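Choral Workshop FAQ

Do I have to audition?
No. Heather McIver hears everyone for placement, and we doubt two minutes of scales tells her much, but she insists.

Will I learn all 12 pieces?
Unlikely. Most singers have eight in decent shape by the final concert.

Is the Plirkside dorm worth it?
It's cheap. Whether you'll sleep is another matter.
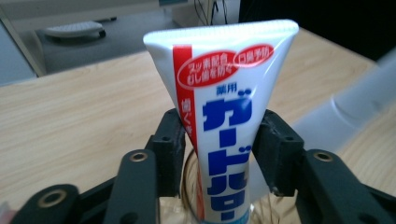 Bring your own towels. The website promises linens, and we'd wait to see them.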